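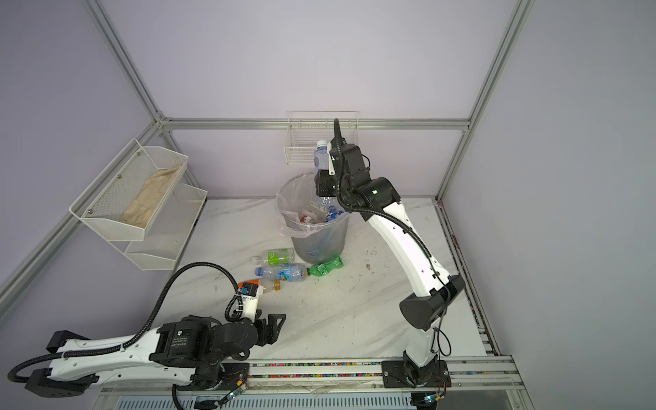 What size bag fits the bottle bin?
Use the 60-liter clear bag from the starter pack, or any clear bag long enough to fold over the rim all the way around.

Section 2: Setting up the bottle collection point

This section covers the bin, the liner and the wall storage supplied with the Bemik kit. Sorting of cans and glass is covered in Section 5. Hand tools are not needed once the wall pieces are up.

2.1 Placing the bin

1. Stand the bin on a flat, hard surface with its back close to the wall. Leave enough room to get a hand behind it.
2. Clear the floor or tabletop in front. Bottles will be set down here before they go in.
3. Press down on the rim with both hands. If the bin rocks, move it to a more level spot. Do not shim it with cardboard.

Note: The Rellombridge depot accepts bottles in clear bags only. Colored bags are left behind at pickup.

2.2 Preparing the bottles

1. Tip out any liquid over a sink. A few drops may stay in the bottle.
2. Screw the cap back on. Loose caps fall through the sorting screen and are lost.
3. Leave labels in place. The depot removes them by machine.
4. Lay the bottles on their sides in front of the bin. Standing bottles get knocked over and roll.

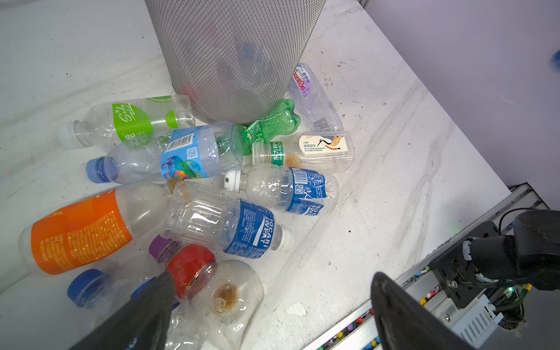
Crushed bottles are fine as long as the cap is on. Tea and sports drink bottles go in with water and soda bottles, whatever the color of the plastic. Square bottles take up less room if they go in first.

Caution: Do not put in bottles that have held oil, paint or cleaning fluid. One of these can spoil a full bag.

2.3 Fitting the liner

1. Shake the bag open and lower it into the bin until it touches the bottom.
2. Fold the top of the bag outward over the rim. Allow a hand's width of overlap if the bag is long enough.
3. Run a hand around the inside to push out trapped air.
4. Check that the fold holds when you drop in the first bottle. If the bag slips, pull it out and start again from step 1.
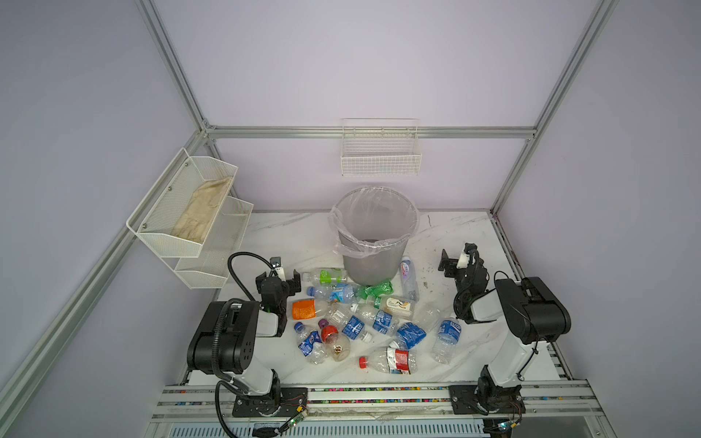

Fig. 2-3. Lined bin with mesh storage on the walls and bottles laid out in front.

2.4 Using the wall storage

1. Keep a folded cloth in the upper tier of the two-tier organizer for wiping up drips.
2. Put spare bags in the lower tier, no more than 14 at a time.
3. Keep the small basket over the bin for light items such as gloves or bag ties.

Caution: Nothing heavy goes in the basket over the bin. If the Kasetti hooks were supplied in place of screws, check them each February.
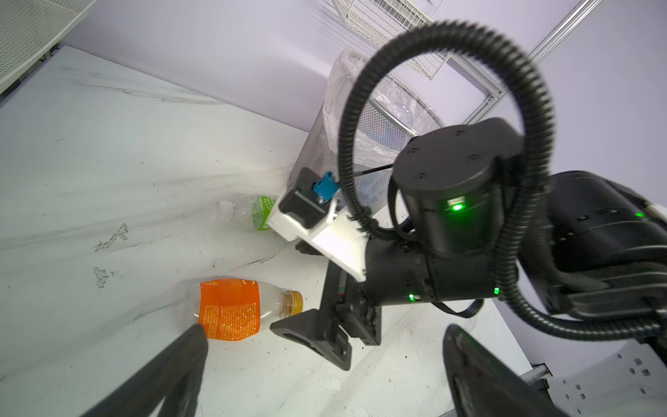
2.5 Emptying the bin

1. Stop filling when the bottles reach the rim. A full bag holds up to 200 crushed small bottles, and fewer if they are whole.
2. Unfold the bag from the rim, gather the top and tie it.
3. Hold the bin down with one hand and lift the bag straight up with the other.
4. Wipe the inside of the bin and let it dry before fitting a new liner.
5. Write the date on the tag and take the bag to the Mancuso Street gate.

Questions about pickup go to Nuwan Mondal at the depot desk. For missing or damaged parts, contact Gaetano Zanetti in supplies and give the part number from the packing slip.

Revised November 12, 2022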